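Wutham Robotics Club
Spring progress report, lunch line project
Submitted by Despina Georgiev, club advisor

Short one this time, we're in the middle of testing and the next demo is close. Full budget sheet comes separately, same format as last time.

Where we are

Arm is up and running on the second bench. Both students teams can drive it by hand now (leader arm) and the newer group finished their safety sign-off in April. Software install took longer than planned, two of the loaner laptops wouldn't see the USB board at all until we swapped cables. Lost most of two meetings on that.

The task for this term is the same one in the proposal: pick up a wrapped lunch item and move it between a basket and a tray. The students picked it from a list of five. They wanted something that squishes. I would have gone with blocks, but they were right, blocks would have been done by now and they'd have learned half as much.

Data so far

Goal for the term was 1,000 recorded runs. We have 967 saved. Of those, 334 are from the first gripper setup and we are keeping them in a separate folder, the finger angle changed after that and the two sets don't mix well. Cirnov team wants to train on everything anyway and compare. Fine by me, it's a good experiment and costs us only machine time.

(Teams named themselves, Cirnov and Previk. Don't ask me, it's from a game they play.)

Each run gets a label: good, dropped, squashed, or bad start. The squashed label was added by the students after week three. Labeling is done by whoever did NOT drive the run. That rule came out of an argument and it has held up.

The wrist camera made the biggest difference. Before that we only had the overhead view and the drivers kept closing too early. With the wrist view they line up the fingers on the item first, then come in. Previk team wrote up a one page guide on it for next year's group, will attach.
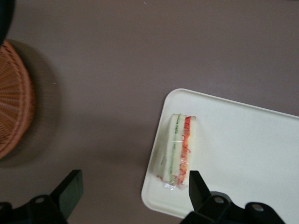
Wrist camera view: wrapped finger sandwich on the tray, gripper open.

Problems

Plastic wrap. Glare on the wrap confuses the model when the light is strong, and the bunched up end of the wrap looks like a good place to grab. It isn't always. On some runs the fingers get only the tail and the sandwich swings. Students tried turning the item to a different angle for each run so the model sees more variety, and the trained version from last week is better, but I wouldn't call it solved.

Tray rim. If the arm comes in too low the finger tips catch on the rim and the tray slides. We now have a height limit in the software. Cortés team at the middle school (our partner group, they have the smaller arm) hit the same thing and fixed it with tape under the tray. We may steal that.

Gripper screws work loose. Check them at the start of every session now, it's on the whiteboard list.

Attendance dipped during track season. Back up since. Evening slot helps, we run until 6:30 and the late bus still gets them home.

First training results

Took the model from the second data set only. 30 test tries, sandwich placed on the tray in a different spot each time, move to basket. 19 worked, 11 didn't. Most of the misses were grabs that slid off, two were the rim problem. For a first model from a high school club I am very happy with that. Students are less happy, they wanted 25.

The other direction (basket to tray) has not been tested with a trained model yet. Driving it by hand is harder too, the basket edge gets in the way of the wrist. Expect that to slip into the summer session.

Money

Spent to date is under plan. Biggest items were the spare servos and the camera mount. Bread and fillings are coming out of the club's own snack fund so not on your sheet. We did not buy the second power supply, the school had one in the physics closet.

Would like to move the leftover travel line to parts. The regional event is now close enough to drive to in the school van. Please let me know if that needs a formal request or if email is ok.

Next steps

- finish the last runs, get past the goal with a few extra in case some get thrown out
- train on mixed vs. second set, same test both times
- test under the bright lights in the cafeteria, that's where the demo will be
- Cirnov team to present to the middle school group
- start the handover binder for next year, half our seniors are leaving

One more thing, the students asked if someone from your office could come to the cafeteria demo. It runs over both lunch periods, they'd do a short talk and let people try driving the arm. I'll send the time once the front office confirms the room. Parking is easier around back by the gym.

Will send the labeled counts per team with the budget sheet. Sorry for the rough edges in this, writing it betwen classes.

D. Georgiev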